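Home Browse Tags Unanswered Members Log in

CPU shifts in gripper between fixture board and socket

Last updated 28 Sep 2018

Posted by bench_cell_2

I look after a small cell that handles desktop processors. One arm, a two-finger parallel gripper with ribbed pads, and a wrist camera. The chips go between a gray fixture board standing upright in front of a slotted aluminum panel and an open chassis with the motherboard in it. The cell controller is a Borkon and the sequence was written by the previous integrator (Cestilora), who no longer answers mail on it.

Pick is fine. The pads close on two opposite edges and the chip sits upright. 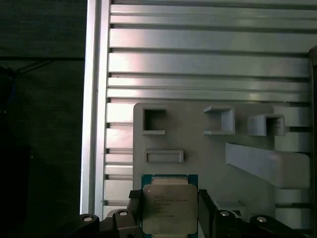 The trouble starts after the wrist turns for the socket. On some cycles the chip has rotated a little in the pads by the time it gets there, and the routine stops on the force limit. I have 934 cycles in the log and 19 of them ended that way. Grip force reads the same on good and bad cycles. Pads were replaced in January. I have already retaught the socket position twice and it made no difference.

Before I start changing the grip force I would like to know what other people check first. I don't want to mark the substrate.

Karabo Pretorius

Leave the force alone for now. If the reading is the same on good and bad cycles, more force will hide the fault and load the substrate edge. I would go in this order:

1. Power down, open the fingers and wipe both pads with isopropyl alcohol on a lint-free cloth. Look along the ribs for packed dust. New pads often carry a release film from molding, and it can last for months if they were never cleaned at fitting.

2. Check that the pads are parallel. Close on a flat steel gauge the same width as the chip and try a feeler at the top and bottom of each pad. If one end is open, the chip is held on a line and will pivot on it. Loosen the finger screws, close on the gauge at low force, and retighten with the gauge still clamped.

3. Check the pick height. A chip gripped well above or below its center has a moment on it as soon as the wrist turns. Aim for the middle of the edge.

4. Slow the wrist move to half and run a batch. If the faults stop, it is inertia and the acceleration ramp needs work.

Only after that look at the socket end. With the chip in, back the arm off and compare the camera view against a known good seat. The spreader edges should run parallel to the socket frame on all sides. Use the same pose every time, or the comparison is worth nothing.
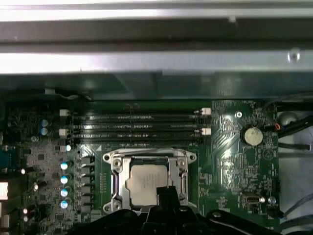
Also watch the finger clearance at the retention frame and the load lever. A finger that brushes the frame on approach will turn the chip in the pads, and the log will show it as a force stop – exactly the same entry as a chip that arrived crooked. Put a 600 ms pause above the socket, take a picture there, and you can tell the two apart. If it is straight at the pause, the pads are not your problem.

Keep the memory slots empty while you test. It leaves more room for the gripper body.

ngcobo_fan

we had this on a Brareo arm. was the pads. buy new pads

bench_cell_2

Pads were new in January, as above, but they were not cleaned when they went on. Did steps 1 and 2 this morning. The left finger was open at the top by a visible amount, so I reset both against a gauge. Have not added the pause yet – the vision call is in a locked block and I need the password from Cestilora. Will post the log after the next batch.

Share Follow Report Back to Robots and Handling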